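# How do you keep track of shipping papers for a tiny home shop?

**Krešimir Todorova**
Posted Feb 23, 2022

Hello everyone, and thank you in advance for reading, this may get long! I run a very small yarn shop out of our spare bedroom. It's called Idilora, and it started as a way to use up the extra skeins I kept dyeing after we moved to Thailand. I mostly sell to other knitters inside the country, with a parcel going abroad every now and then, and last year I sent out 346 orders in all. That's tiny for a business and enormous for one person with one desk.

The dyeing is lovely, the packing is fine (I even like tying the little bows), but the paperwork has gotten away from me. For each sale I have an order slip that I print, sometimes a note from the customer about colors, a receipt if I bought special fiber for it, and a copy of the shipping label. They all go into a shoebox. When the shoebox is full I put the lid on it, write the month on the end, and start another one. You can guess how well that works when somebody writes to say that her parcel never came and I have to find her.

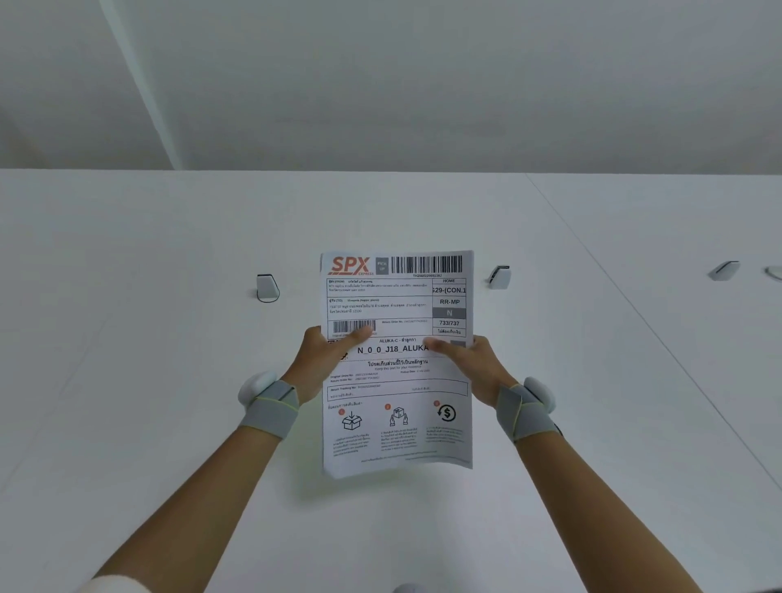

Finding one order again is what takes up my evenings, and I've tried a few ways of doing it. First I sorted by customer name, which fell apart because half my customers use a nickname in the shop chat and a full name for delivery. Then I tried by date, but the date I print the slip and the date the parcel leaves can be several days apart when I'm waiting for wool to dry. The labels don't help me as much as they should either. On an SPX Express one, the sender and the recipient are two blocks of small Thai print, one over the other, and I read Thai about as fast as my grandmother drove. The only thing I can pick out quickly is the tracking number under the barcode, the TH2568 and so on, so I end up flipping through a whole box comparing digits with what's on my phone.

I have looked at Vumex, which a friend in my dyeing group uses for her invoices, and it seems nice, but I really don't want to type everything twice. I also don't have room for a filing cabinet. What I do have is one shelf, a hole punch, a stack of old binders from Dumitrescu (the stationery shop near our last apartment, I miss it terribly), and maybe half an hour in the evening before I run out of steam.

So what do you all do? Do you file by order, by customer, by tracking number, or some other way I haven't thought of? And is there any point in keeping the label copies at all?

---

**delton_pottery**

Hi Krešimir, and congratulations on the shop, that's a lot of yarn! I sell mugs and small bowls from my garage in Delton and I went through the very same shoebox years, except mine were boot boxes, so I could put it off longer.

What finally worked for me was giving each order its own plain running number and letting everything else follow from that. I don't mean the number the website gives you, which is long and ugly. I mean 1, then 2, then 3, written by hand in the top right corner of the order slip with a fat marker. Once the slip has its number, every other scrap that belongs to it gets the same number in the same corner, and I staple the bunch together with the slip on top. They go in the binder in number order and they never move again.

Next to the binder I keep a cheap lined notebook, and that's where the finding happens. One line per order, with these things across the page:

- my number
- date it left the house
- customer's delivery name, and the nickname in brackets if there is one
- last four digits of the tracking number
- a word or two about what was in it ("blue mug, chipped one replaced")

When somebody writes to me, I run a finger down the notebook, get the number, and go straight to the right spot in the binder. I can usually do it while still on the phone with them. You only write the one line, so it isn't really typing everything twice, and if you ever do move over to a program you'll have a tidy list to copy from.

You'll want to think about when to close a binder, too. I tried one per month and ended up with skinny ones in spring and a monster in November. Now I close one when it's full and write the first and last numbers on the spine. 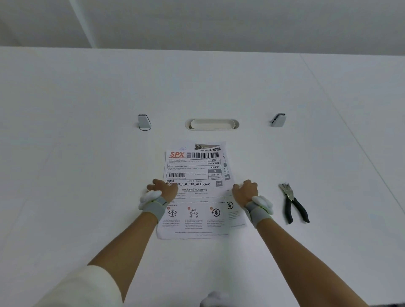

How long should the label copies be kept? Keep them until the parcel has arrived and your return period is over, and then hold on to the order slip and any receipts for as long as your local tax rules say.

I'd check that second part with somebody who knows the rules where you live, as mine are no use to you over there. In my own case I keep label copies for 30 days after delivery and then pull them out and shred them (they've got people's home addresses on them, after all, and I wouldn't like mine sitting in a stranger's garage). The slips and receipts stay in the binder.

One more small thing about the labels. Some of them are printed on heat-sensitive paper and they do fade, especially on a sunny shelf. I lost a whole summer of them that way before I caught on. If you might need one later, copy the tracking number onto the slip in ballpoint on the day you send it. And please don't put clear tape over the print, I did that with a few I thought were important and those went first!

As for your old boxes, please don't try to number all of last year. I did, one rainy week, and gave up at order 53 with a headache and a sore wrist. Put the lids back on, tie a ribbon around them, and start with number 1 on the next parcel that goes out.

---

**wren_and_bobbin**

just take a photo of the label next to the slip with your phone before you seal the parcel. search by date later. I haven't kept paper in years

(except receipts, keep those)

---

**Marnie K.**

I do something in between the two above, so I'll add it in case it suits you. I sew baby quilts, far fewer orders than you, but each one drags a lot of paper behind it with all the fabric choices and changes of heart.

I use an accordion file with three sections in use: *waiting*, *sent*, and *done*. A slip sits in waiting while I'm sewing, moves to sent when the parcel leaves, and moves to done when the tracking says delivered or the customer writes me a nice message, which they often do, quilters' customers are dears. At any moment the sent section is thin, and that's the only one people ever ask about. I'd guess nearly all of your "where's my parcel" letters are about something you mailed quite recently, so you'd be looking through a dozen papers at most and wouldn't need to read much Thai to do it.

Once something is in done I don't fuss about the order very much. I drop it into a binder at the end of the month, newest on top. With as many orders as you have, I'd add the notebook that delton_pottery suggests, because a year of done would be a lot to leaf through.

For your drying problem, I'd go by the date it was mailed and ignore the print date altogether. You could even leave the date off the slip when you print it and stamp it when you hand the parcel over. I bought a little self-inking date stamp for that and I'm sorry to say it has become the best part of my day.

Please post a picture of the yarn sometime! I have a soft spot for mossy greens.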